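Glider shop notebook, September
Moslow field, back bay
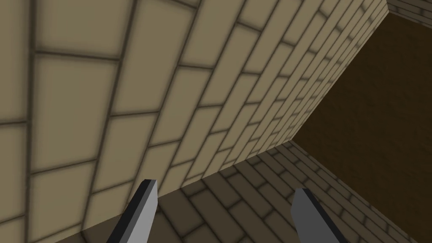 Started on the left aileron at 7:40. The play Wiremu Stubbs reported after his last flight is in the outboard hinge, pin worn on one side. The other hinges on that wing are fine. Drove the pin out and tried the spare from the Skumden kit – too short by 6 mm, so it goes back in the drawer with a tag on it. Ordered the right one from Onsri.

Cleaned the pushrod ends and put new grease on them. The old stuff had gone brown and stiff. Bellcrank bolt torqued and marked with yellow paint.

Gap seal tape is lifting along the last 40 cm toward the tip. Peeled it back, wiped with alcohol, left it bare until the aileron is back on. We have one roll of the Nutard tape left, 36 m, enough for both wings.

Battery no. 2 would not hold charge overnight. Second time. Don't fly with it.

To do:
– check right aileron for the same wear
– weigh the aileron before refitting, old figure is in the logbook
– ask Wiremu whether he felt the play at all speeds or only above 7 on the vario scale during pull-ups
– return the borrowed reamer

Stopped at 4:15. Wing is on the padded trestles, please don't move it.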